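Kundell 4 undercounter dishwasher: review after one season

The Kundell 4 is a front-loading undercounter machine for small cafes, church kitchens and lunch counters. We bought ours to replace a Dresik that had started leaking at the door hinge, and ran it through a full lunch service until we were satisfied we knew its habits. It was bought at the normal trade price. Kundell has not seen this text.

Installation

The machine needs a cold feed, a drain below the level of the pump outlet, and its own circuit. The supplied drain hose is too short for most counters, and the clamp in the accessory bag is the wrong diameter for the extension Kundell sells. Leif Nørgaard did our plumbing and replaced both with standard parts. Leveling took longer than the plumbing. The rear feet can only be reached from the back, so set them before you slide the unit in.

Leave clearance on the left for the detergent line. The manual shows it on the right in one drawing and on the left in another. The left is correct.

Wash results

Bowls and plates come out clean on the short program if they have been scraped. Dried rice needs the long one. Starch film on dark glazes was our main complaint with the Dresik, and the Kundell leaves much less of it, provided the rinse aid pump is primed. It loses its prime if the bottle runs dry, and the indicator for this is a small amber light that is hard to see from a standing position. 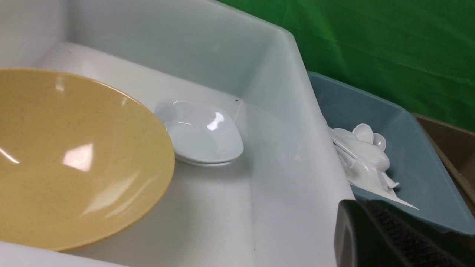

Water hardness matters more than the choice of detergent. Our supply is hard, and without the softener cartridge we had visible spotting within days. With the cartridge fitted the spots went away, but the cartridge is a consumable and adds noticeably to the running cost. The display gives no estimate of remaining capacity. It shows a cycle counter, and you are expected to do the arithmetic. Ours read 3,712 when this review was written.

Small items are the weak point. The cutlery insert has wide openings, and anything slim drops through and can stop the lower spray arm. This happened to us with chopsticks on two occasions. Soup spoons nest against each other in the insert and come out with food between them unless they are spread flat in an open rack in a single layer. We ended up buying a fine-mesh Lovel rack, which fits the runners without modification. 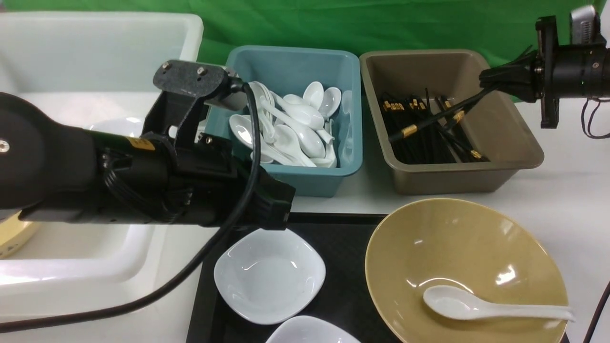 Drying

There is no heated drying stage. The final rinse is hot enough that ceramics dry in the rack once the door is opened, but plastic items stay wet and have to be left out or wiped. The older Kurian we used before the Dresik had a fan, and we miss it. Opening the door as soon as the program ends makes a clear difference. Leaving it closed lets condensation run back over the load.

Bowls with a deep foot hold a ring of water when loaded upside down. Tilting them on the rack pins solves most of this at the cost of capacity.
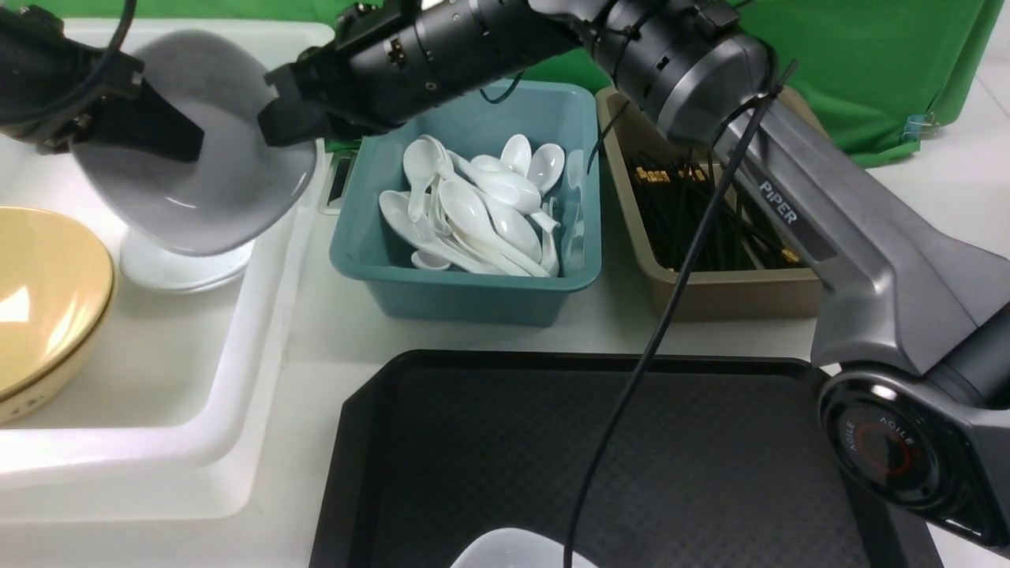 Capacity per rack is therefore lower than the brochure figure, which appears to assume flat plates. For mixed loads, plan on roughly 2 racks where the brochure says one.

Noise and maintenance

The pump is quiet. The drain cycle is not, and it can be heard in the dining area with the kitchen door open. The filter lifts out without tools and should be rinsed daily. The spray arms unscrew by hand, although the upper one has a left-hand thread that is not marked anywhere on the machine.

Verdict

Recommended for kitchens that wash mostly plates and bowls and have soft water or the budget for cartridges. If plastic containers are a large share of your load, look for a model with a fan. Price the mesh rack and a longer drain hose into the purchase.

Posted 21 August 2021. The descaling section will be added in September, when the first service is due.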